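Category: Fiction / Short Reads
4 comments | 100 shares

NOTICE TO RESIDENTS OF THE LOWER TERRACE

The Office of Wells and Boundaries at Kumenthorpe regrets to inform residents of the Lower Terrace that the sea has been withdrawn. The withdrawal took effect during the night and was not announced beforehand, as the Office had itself received no announcement. Residents who moor boats at the terrace steps are asked to leave them where they are lying.

The Office sent an inspector to the steps at first light. The inspector walked out from the lowest step until the town was the size of a matchbox, and reported sand, rope, a great many bottles, and a staircase going down. The staircase does not appear on any map held by the Office. It was entered in the register under the number 2198, the next number available.

Inquiries were addressed to the neighboring town of Folitz, which shares our coastline under an old agreement. Folitz replied that its sea was present and in good order, and that it would not consider lending any part of it. The tone of the letter was noted.

In January the first applications arrived from residents wishing to walk out and look for things they had lost. The Office approved the applications for rings, keys and spectacles. It held back the application of a widow on Cisternas Street, who had asked to look for her husband, and wrote to her for further particulars. She supplied them. He had been tall. He had gone out with the nets in a blue coat and had promised to bring back bread. The Office had no form for this and issued a permit for spectacles.

She was gone until evening. The inspector, who had been told to watch from the steps, recorded that she walked directly to the staircase and went down it without a lamp. He recorded that she came up again carrying a loaf under her arm. He did not record whether she was crying, as the form did not ask.

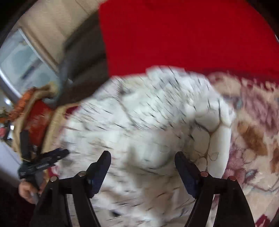 White and soft to the touch.

The winter that followed was a mild one. With no water at the terrace there was no fog, and the bell at Mutden Point, which had been rung in fog by the same family for as long as the Office had kept accounts, was not rung at all. The family continued to draw its wage. After some weeks it wrote to ask if it might ring the bell in clear weather, to keep the rope from stiffening. Permission was given for one stroke at noon.

Residents soon complained that they could not sleep. The Office pointed out that the bell was rung at noon. The residents answered that it was the quiet they meant. They had slept beside the noise of water all their lives, and their parents had, and now they lay awake listening to the clocks in one another's houses. Four households moved inland. One returned within the week and gave no reason.

The widow applied again in spring. Under "Item sought" she had written that nothing was missing, and that she wished to return the bread pan. The Office met in closed session. A motion was made to refuse her, on the ground that a permit to search could not be used for a return, and the motion found no second. Her permit was stamped and carried to her door by the inspector, who asked if she would like company as far as the staircase. She said that she would.

They walked out together in the early morning. From the office window they could be seen for a long time. At noon the bell at Mutden Point was rung once, and then, contrary to the permission given, it was rung again, and went on ringing, and the clerks got up from their desks and saw that the fog was coming in.

The sea was at the steps by nightfall and the boats had lifted. The register shows entry 2198 as open. The Office has had no word from its inspector and continues to hold his position for him, together with his coat.

Residents may resume mooring.

Filed under: Fiction, Sea Stories, Short Reads
Posted 2025-08-16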